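Teleop demos in sim: jerky grasps, and does the view matter?
Board: Manipulation > Teaching by demonstration

kikudden_arm
I'm recording demonstrations in simulation by remote control, one operator, one arm. The task is pick up and drop into a mesh cup on a plank table. I have 324 demos so far. The trained policy reaches well and then stalls just before closing the fingers. Camera view from the bottle variant:

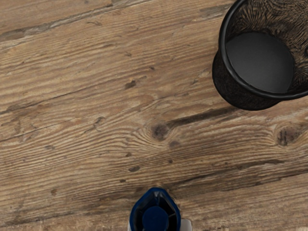 Bottle variant. Fingertips either side of the cap, cup top right.

Control is a six-axis hand controller, no force feedback. Recording starts when the operator presses the pedal. Has anyone cured the stall without throwing the set away?

Hnat Symonenko
Plot gripper command against time for 20 of the demos before you change anything. My bet is that the operator pauses before closing. If he waits a second each time, the policy learns that the correct thing to do near the object is nothing.

vakulenko_b
Agree with Hnat on the pause. Disagree that it is the whole story. In that view only the very tips of the fingers show, down at the bottom edge. You are asking the network to judge the grasp from two pale slivers. Move the camera back or tilt it.

Hnat Symonenko
Moving the camera makes all 324 demos useless.

vakulenko_b
It's a simulator. Replay the stored joint positions and render again from the new pose. At Zadum we did 978 that way overnight.

kikudden_arm
I did log joint positions, and object poses as well. Plotted the gripper command as suggested. Median pause before closing is 70 frames, so Hnat has a point. For comparison, the side view from the stick variant, same table:

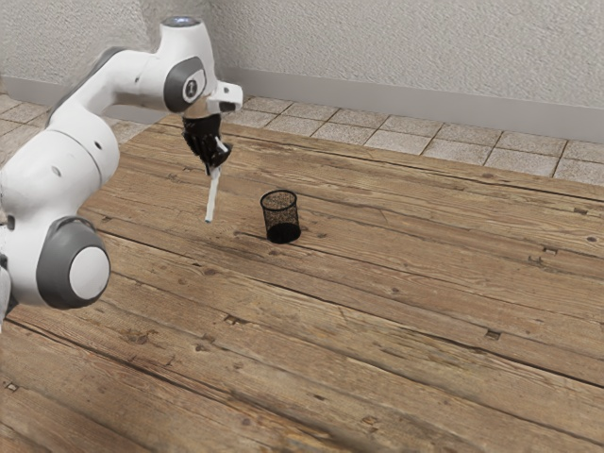
Stick variant, side view. Stick held clear of the table, cup still empty.

The side view was only ever meant for the operator. I don't feed it to the policy.

Antonina Mykhailiuk
Why not? It has the gripper, the stick and the rim of the cup together. For the drop I would want that more than the other one. The tip of the stick has to clear the rim, and from overhead you have very little to judge height by.

kikudden_arm
Mainly because the real cell will have one camera. There's no bracket for a second.

Antonina Mykhailiuk
Then fit a bracket. You will spend longer on workarounds than on drilling two holes.

trendelix_user
Going back to the pauses. Cutting them out is fine as long as you cut on arm speed and gripper command together. I cut on arm speed alone once and removed the frames where the fingers were closing. The policy then carried nothing to the cup with great confidence.

Hnat Symonenko
Yes, keep every frame where the gripper command changes, plus a few either side. I would also have the operator redo a small batch with the closing motion started while the arm is still coming down. Trimmed data is never quite the same as a clean demonstration.

vakulenko_b
Or teach the real arm by hand and skip the controller. Operators don't hesitate when they are holding the wrist.

Antonina Mykhailiuk
They also put their forearm in front of the camera. Hand guiding is good for the path and poor for the pictures, unless you play the path back and record on the second run.

kikudden_arm
Plan for now: trim as trendelix_user describes, render again with the camera tilted so more of the fingers show, train for 4,000 steps and compare with the old run. The side view goes in as a separate test. I'll post the curves in February.

vakulenko_b
Change the camera and the trimming in separate runs, please, or the curves won't tell us which one did it.

kikudden_arm
Fine. Trimming first.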